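Notebook, Mar 19, 2023
Re: stain remover claims, upholstery and wall paint

Back on the Trerkolard concentrate. The label says it lifts "most household marks" from fabric and painted surfaces. I have read that sentence on a lot of bottles, and it has meant very little on any of them.

Fabric first. Swatches are from the Dultlow offcuts, lot 3794, a light gray weave. Stained with black tea, left overnight, then treated at label strength. Tea went down to a pale ring on most of them, but plain warm water with a drop of dish soap got me nearly the same ring. I would not want to defend the difference to anyone. My October notes claim a clear win for the concentrate, and I don't trust them. There was no soap control, and I was judging by eye under the yellow lamp.

The textured weaves worry me more than the flat ones. Liquid sits down in the texture and the ring shows up at the edge of the damp patch, so a small swatch flatters the product. A thick cushion is a harder case again, with padding behind the cloth to hold water and wick it back up. Ouellet's sheet says to blot for 180 seconds. No reason given for that figure and I can't find one.

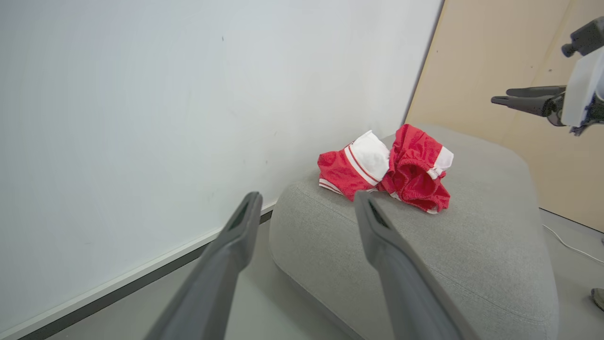 Painted walls

Different problem. On matte paint a faint dark scuff is often material left on top of the paint, and a dry eraser may shift it without any chemistry. Rub too hard and you trade the scuff for a shiny patch, which looks worse from the side. The Clovitdale people report "full removal" on matte white, but their write-up only has head-on views. I'd like to see the same panels under a low lamp.

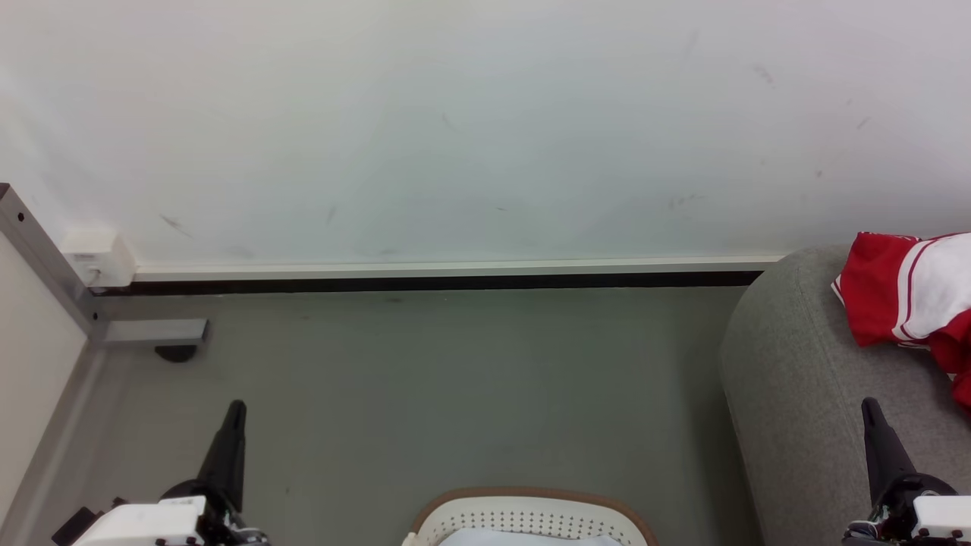
So for the next round: 6 panels, two coats each, a week to cure before anything touches them. Half get the concentrate, half get soap and water, and whoever scores them shouldn't know which is which. Mixing 375 ml of each so the batches match – last time I topped up halfway through, and that muddied everything.

Open: does the concentrate leave a residue that picks up dirt later? The fabric swatch by the sink feels slightly tacky. Could be the soap. Rinse half of it tomorrow and leave the rest alone.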